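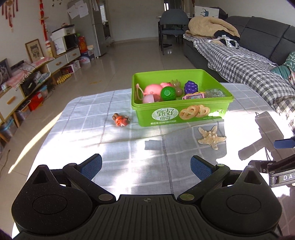
Most published comparisons of hand-held grippers are written from the data sheet. Stroke, closing force, mass, camera resolution, battery life. These figures are easy to collect and easy to put in a table, and I have come to think they are close to useless for choosing a device that a person will hold for hours in a furnished room.

I have spent much of this spring comparing collection grippers for Preveck, where the output is demonstration data for manipulation policies. My position is simple. A gripper comparison should be run in an ordinary home, on objects of mixed size and stiffness, in whatever light the home happens to have, and the score should be the share of episodes that survive review. Everything else is secondary.

The case against the bench

The Brustum bench protocol is the one we inherited. It uses machined blocks on a matt board under diffuse lamps. Under that protocol the devices we tried could barely be told apart. Across 284 episodes the spread between the best and the worst was smaller than the spread between two operators on the same device. A reader would conclude that the choice does not matter and buy the cheapest.

Household trials gave a different ranking. Toys are a good load for this purpose. A toy pig is round and gives no parallel faces. A corn cob has a bumpy surface, so the contact patch changes with each grasp. A bunch of grapes presents several curved surfaces at once, and the operator must decide where the object ends. None of these is difficult for a human hand. All of them expose the pad, the linkage and the view from the camera in a way that a machined block does not.

The bin matters as much as the contents. Reaching into a box with rigid walls limits the approach angle, and a wide gripper body runs into the rim well before the pads arrive at the lower layer. Body width appears in every data sheet, but the width that counts is the width at the depth of the fingertips plus the wall height, and I have yet to see a maker print that. The simplest way to obtain it is to put a full box on the floor and try to empty it.
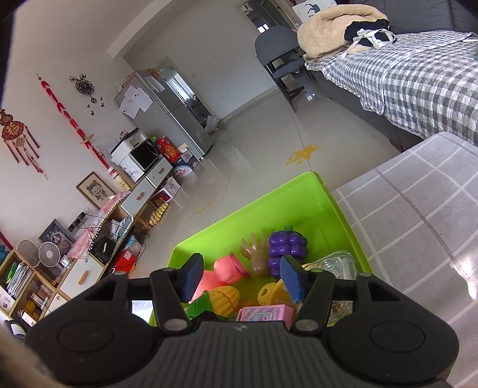
Pads and linkages

Pad material gets too little attention. A textured pad is forgiving on hard plastic and can be unhelpful on film, where it drags the wrapper before the contents move. A smooth pad does the reverse. The sensible comparison holds the linkage fixed and swaps the pads, then holds the pads fixed and swaps the linkage. Many reports change both and credit the result to whichever part is newer. The Dasberg notes do this throughout, and their conclusions on finger geometry should be read with that in mind.

On linkages I have a weaker opinion. Play at the pivots is tolerable in a hand-held device because the operator corrects for it without thinking. The trouble comes later. If the recorded opening width and the true opening width differ, the policy learns the error. I would accept a stiffer trigger and a tired hand in exchange for less play. Operators disagree with me on this, and they are the ones holding the thing.

Light

Direct sun is usually treated as a fault to be removed with a blind. I think it should be kept in the test. A printed tablecloth in hard sunlight gives a bright patch, a deep shadow and a repeating grid, and the grid is the worst of the three for visual tracking because one square looks much like the next. If a pose estimate holds up over a grid cloth at midday, it will probably hold up elsewhere. If it does not, the buyer should learn this before paying for 25 units.

The same goes for the background. Cabinets, appliances, framed pictures and wall ornaments supply distinct features at range, and they help the tracker a good deal. A bare test cell removes that help along with the clutter, so its results are pessimistic about tracking and optimistic about grasping. The two errors do not cancel.

Two hands

Single-gripper trials flatter every device. The moment a second gripper enters the same space, new costs appear. Each body blocks part of the other camera's view. Cables, where there are cables, become something to plan around. The operator also loses the free hand that used to steady the box.

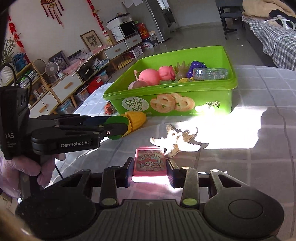 Flat, thin items are where this shows most. A card case lying face down on cloth offers very little edge, and with one gripper the usual method is to push it against something. With two, one device can pin and the other can lift, but only if both fingertips fit into the same small area without the bodies touching. We lost 14 episodes to body contact in one session alone, all of them on small items, and no bench figure had hinted at it.

The Mwakyusa task list, which we now use in place of the old protocol, puts two-handed work at the front of the session for this reason. It has faults. The object set leans towards rigid plastic, and there is nothing in it that pours. It is still the better list, because a device that does badly on it does badly in use.

What I would ask of the makers

Print the reach envelope with the body included. State the opening width error over the full stroke. Supply pads in at least two textures and sell them separately. Give the review pass rate for a named task list, with the number of episodes. Ours stands at 2,064 recorded so far, and I would trust a maker's figure on half of that over any closing force quoted to one decimal place -- provided the room had a window.

Filed under: Robotics > End effectors > Opinion

Contact the editor | Copyright 2023, all rights reserved | Back to top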